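Search tips... Go
Print this page | E-mail this page
Last updated December 16, 2019

Laundry arms at home: what I'd tell you before you start

My two-arm build (I call it Skorneck, long story) has been at the laundry since October, and I've got a notebook full of small fixes now. Steal whatever you like!

Start with a pile on a chair. I wasted weeks on a basket, and the arms kept bumping the rim. A padded seat gives a little when the fingers push down, and you can slide the whole thing closer when the reach comes up short.

Mix your fabrics early. Jeans are easy - thick seams, lots to grab - so they'll make you think you're a genius. Then you try something thin and satiny and it's back to the notebook.
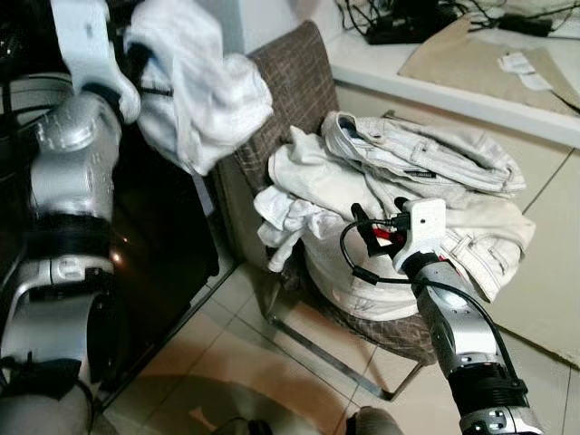
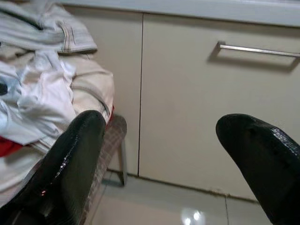
Laundry on the plaid chair, beside the cabinets.

Give your cables slack, but tie the slack down. Mine love to wander into the clothes, and a sleeve hooked on a loop will stop everything (ask me how I know). I use the soft wraps from Jellier and redo them every 200 grabs.

Watch out for shiny tile. My ceiling light bounces right off it and the wrist camera gets confused, so I dim the light or throw down a bath mat.

Close the fingers slower than you think you need to. And write down every try, even the silly ones! I'm at 1,893 and hoping to hit 2,000 before I change the finger pads again.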